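The wood smoke sits in the valley by four. Every evening from November on, same story. You smell it before you see it, then the streetlights along the Sirken road go fuzzy and people start pulling there windows shut.

Clirkenska has had a smoke rule on paper for years. No burning on still nights, dry wood only, fines for repeat offenders. Enforcement: Pascal Lecomte, one car, one moisture meter. He covers 1507 chimneys.

"I knock, I ask to see the woodpile, mostly they let me," he says. Mostly. Last winter he wrote 2 fines. One got paid.
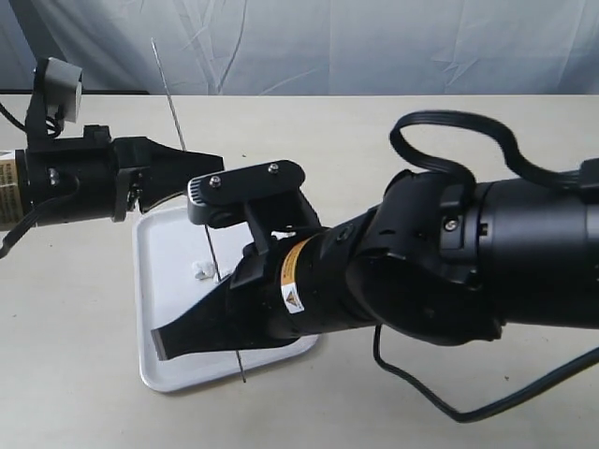
White cloth behind a pale tabletop.

So the town is trying money instead. From January 13, 2026, any household that trades in an old stove gets 351 euros toward a cleaner one, first come first served, 100 grants in the first round. Line outside the town hall that morning went past the bakery. Forms ran out before lunch, more were printed, the printer jammed.

Valentin Barbier was near the front. His stove is older than he is and he isn't sentimental about it. "It eats wood and it smokes. My daughter coughs until March." But he did the sums on the way home and the new one still costs more than a month's pay, grant or no grant. He hasn't ordered yet.
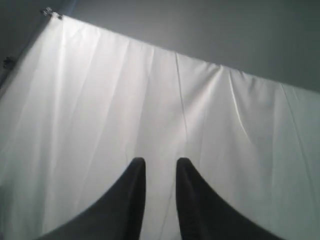
Page 35

Up in Hoarau, on the ridge, the air is fine and the argument is different. Folks there burn all day and the smoke just drains downhill. Should they get grants too? The council says yes. People in the lower streets say the ridge should be made to switch, not paid to. Lively meeting, that one. Two hours on a single paragraph.

Then theres the brickworks at Nundulov. Its not in the plan at all, different permit, different office. Lecomte shrugs when asked. He has no authority past the gate and has never been invited through it.

Second round of grants opens once the first lot of old stoves has been handed in and scrapped. No date for that. Meanwhile Lecomte is back out after dark with the meter, starting on the Sirken road and working up.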